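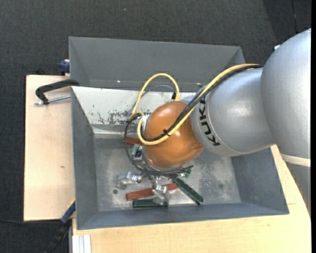 4.2 料箱拣取套件的集成与评测

4.2.1 评测对象

本节评测的对象为Reroletti公司提供的Jidik料箱拣取套件。该套件以整包形式供货，包括末端夹爪、法兰转接件、位姿估计软件以及与机器人控制器通信的接口程序，不含机械臂本体。供应商将其定位为面向小批量混料工位的加装方案，要求用户自备六自由度机械臂和深度传感器，并自行完成手眼标定。评测所用软件为2025年2月24日发布的版本，此后供应商推送的更新均未安装，以保证各组试验的条件一致。

作为对照，我们采用了实验室自行开发的Lungu抓取规划程序。两种方案共用同一机械臂、同一夹爪和同一套料箱，仅在位姿估计与抓取规划环节有所不同，因此下文所报告的差异主要反映软件层面的性能。夹爪本身的力学特性不在本节讨论范围之内。

4.2.2 工位布置

试验在Woltcombe工位上进行。灰色金属料箱置于木质台面上，后方紧邻另一只灰色金属料箱，机械臂从侧面伸入前箱上方作业（图3）。料箱左侧的夹具用于限制箱体位移。前期调试中曾发现，夹爪指尖与箱壁接触后，箱体的微小移动会使后续抓取的位置误差逐次累积，正式试验因此规定每组开始前检查夹具的锁紧状态。

料箱内壁带有划痕和斑驳的磨损，后壁下部尤为集中。我们没有对箱体重新喷涂或加装衬垫。供应商手册建议在首次使用前采集空箱背景模型，并在背景外观发生明显变化时重新采集。考虑到实际产线中箱体磨损是持续过程，本试验只在评测开始时采集一次背景模型，全程沿用。

待拣物料包括红色和绿色的窄长条形件，以及形状不规则的银色金属件。前者几何形状简单，侧面平直，适合平行夹持；后者表面反光较强，轮廓不对称，可用夹持面有限。两类物料混放，允许相互搭接和叠压。图3中，一件金属件压在红色与绿色条形件之上，属于试验中较难处理的堆叠形式：下层条形件的可见长度缩短，规划程序须先判定遮挡关系，再决定拣取次序。

线缆布置对可达范围有一定影响。黄色线缆与成束的黑色线缆沿臂体上侧走线，绕过橙色腕部关节；另有一根黑色长软管在腕部左侧下垂成弧，再折向腕部下方。套件的碰撞模型仅包含臂体、法兰和夹爪的刚性外形，不包含线缆与软管。为避免软管在腕部大角度旋转时与箱壁发生钩挂，我们在两种方案中均对末关节转角施加了相同的软限位。该限位缩小了可行抓取姿态的集合，在靠近箱角的位置表现得较为明显。

4.2.3 试验流程

每次抓取尝试由以下步骤构成：采集深度数据，估计物料位姿，生成候选抓取并排序，执行接近、闭合与提升动作，最后将物料移出料箱。规划环节的时限设为2000 ms，超时记为一次失败，不再重试。提升后物料滑落、夹爪空合以及与箱壁的非预期接触同样记为失败。若一次夹起多件物料，按失败处理，但在日志中单独标注。

物料由操作人员倾倒入箱，不做人工摆放。操作人员不了解当前组别采用何种规划方案，方案切换由脚本按预先生成的随机序列完成。每组试验在箱内清空或连续失败达到2次时终止，随后重新倾倒物料。判定工作由Cadi Mathias根据力传感日志与动作记录完成，存在歧义的样本由第二位评阅者独立复核，意见不一致时以更严格的判定为准。

4.2.4 结果

使用Jidik套件共完成1530次有效抓取尝试，其中190次失败，成功率为87.6%。失败样本中，多数与金属件有关，主要表现为位姿估计的朝向错误：软件能够较准确地给出金属件的中心位置，但在高光区域附近深度数据缺失时，容易将较宽的一端误判为较窄的一端，致使夹爪在闭合时只接触到边缘。条形件的失败则主要出现在紧贴箱壁的情形，此时指尖与箱壁之间的余量不足，候选抓取大多被碰撞检测剔除。

规划超时仅在堆叠较密时出现。日志显示，超时样本的时间开销集中在候选排序阶段，位姿估计阶段的耗时相对稳定。这一现象与套件的实现方式有关：软件对每个候选姿态都会重新执行完整的碰撞检测，没有复用相邻姿态的中间结果。供应商在技术答复中确认了该行为，并表示可通过减少候选数量加以缓解。我们按其建议做了补充测试，超时有所减少，但靠近箱角的物料更容易被遗漏，故正式结果仍以默认参数为准。

与Lungu程序相比，Jidik在条形件上的表现略优，在金属件上则没有可观察到的优势。Lungu程序允许用户为每类物料手工指定夹持区域，对不对称零件较为有利，代价是每增加一种物料都需要重新标注。Jidik套件由CAD模型自动生成夹持区域，换型工作量明显较小，1月的预试验中，未接受过专门培训的操作人员也能够独立完成新物料的导入。

4.2.5 集成过程中的问题

套件的安装文档对机械部分描述充分，对通信部分的说明则较为简略。接口程序默认由视觉侧发起连接，而本工位的控制程序同样设定为等待连接，双方均处于监听状态，首次联调因此未能建立通信。问题在修改一项未写入文档的配置后解决。此外，坐标系约定在手册的不同章节中不一致，标定一章采用法兰坐标系，运行一章采用工具坐标系，用户若未注意到这一差别，将在抓取点上引入一个固定偏移。

维护方面，软件对背景变化的适应性好于预期。评测期间箱底新增的划痕没有引起误检，沿用初始背景模型的做法未对结果造成可辨识的影响。需要留意的是日志功能：默认设置下，软件只保存成功抓取的深度数据，失败样本仅保留文字记录。对于以故障分析为目的的用户，应在部署时开启完整记录，并预留相应的存储空间。

本试验未涉及透明件和柔性件，也未评估套件与其他末端执行器的兼容性。软限位的取值与本工位的走线方式相关，移植到其他机械臂时须重新确定。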